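4.2 Filling In Your Arkix Profile

Before you start, have your work history open in another window. Your memory of your own job dates is worse than you think, and Arkix will compare them with your uploaded resume.

1. Sign in and choose Profile, then Edit.
2. Type a headline. The limit is 117 characters. "Seeking new challenges" uses 22 of them and tells recruiters nothing.
3. Add your current or most recent position. Leave the end date blank if you still work there.
4. Click Save. The page does not save by itself, whatever the little spinning wheel implies.

Note: Profiles imported from Flomik arrive with every job title in capitals. Fix these by hand unless you wish to be known as a SHOUTING ACCOUNTANT.
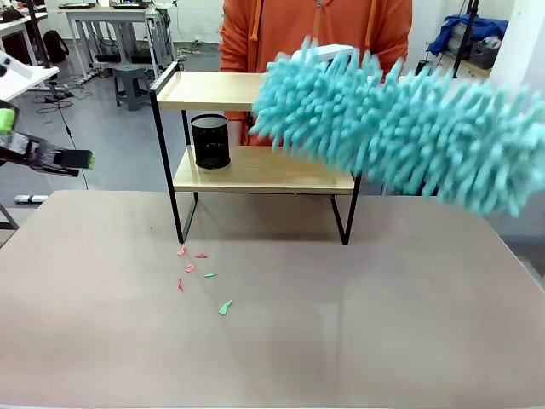 The Summary box holds 500 words, and 80 will usually do. Write what you did, for whom, and how it came out. Plain nouns help the search engine find you. Someone in housekeeping supply who types "turquoise microfiber duster" can be matched with a buyer looking for one, while "surface excellence solutions" will match only with other people who talk that way.

5. Under Skills, pick from the list of 111 terms. You may choose as many as you like, but only the first nine show on your public page.
6. Drag your strongest skills to the top.
7. Set Visibility to Recruiters Only or Everyone.

Caution: Everyone includes your present employer. If your company uses Istemness for hiring, block it under Privacy before you switch on Open to Offers. Blocking it afterward does not recall the alert.

8. Click Preview and read the whole page out loud. Go back and edit any sentence you could not finish with a straight face.

Accented letters, as in Marín, are accepted in all name fields except Custom Link, where they are dropped. See 4.3 for changing your link.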